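When a robot forgets to check the oven

Shares 189 Comments 8

Robots are brilliant at doing the same job again and again without getting bored. But they can go wrong in the strangest ways, and finding out why is one of the best bits of working with them!

At Kasex, in Gavville, a team has been teaching a robot called Tang to help in a kitchen. Tang doesn't start with a real kitchen. It starts inside a computer, in a pretend one called Surneso, where everything is drawn by the computer and nothing can get burnt. A pretend kitchen is a bit like a video game, except that the player is a computer program trying to learn how to move things about.

One of Tang's jobs sounded dead easy. Open the oven door, pick up the potato, put it inside, close the door. Tang practised it 3143 times, all through March, and the team thought it was nearly ready to try with a real oven.

Then somebody looked closely at the results. Tang had closed the oven door on its own gripper (the part a robot uses as a hand) in 92 of those tries. Ouch! Well, no ouch really – a pretend gripper can't get hurt. A real one could have been bent, and if a person had been reaching in to help, it could have been their fingers.
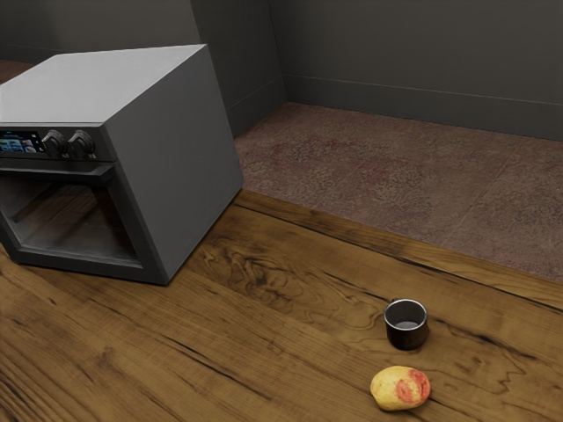

The oven, the cup and the potato in the Surneso kitchen.
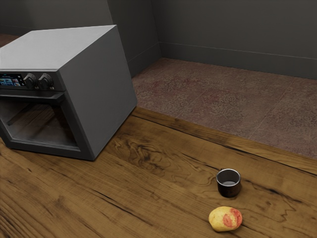 So what had gone wrong? The team's first guess was that Tang couldn't see properly, because oven doors are tricky things for a robot. A computer has to work out where the door ends and the gap begins, and glass makes that much harder. Look at the big tinted window in the oven door and you'll see the problem: you can only dimly make out the inside, even with your very clever human eyes. The team tried the job again with a plain door and no glass at all. Tang still trapped its gripper!

The real answer was hiding in the instructions. Tang had been told to wait eight seconds after letting go of the potato, and then to push the door shut. Most of the time eight seconds was plenty. But now and then the potato rolled a little, Tang reached in again to straighten it, and the clock kept on ticking. When the time was up, the door part of the program said "Close!" while the hand part was still busy inside.

Engineers call this a timing fault. Imagine two friends playing a duet on the piano with their eyes shut and their ears plugged, each one counting in their head. If one of them slows down, the other has no idea.

The cure was lovely and simple. Tang doesn't count any more. Before it pushes the door, it has to check where its gripper is, and if the gripper is anywhere near the oven opening, the door stays put. There is a second check too – if the door meets something as it closes, it must stop at once and open again. Lift doors do something very similar, so you may have met this idea already.

Try it at home, with no oven needed! Ask a friend to be the robot and give them instructions for putting a sock in a drawer. They must do exactly what you say and nothing else. Did you remember to tell them to take their hand out before they shut it? (Go slowly, please, and stop if you forgot.)

Shares 189 Comments 8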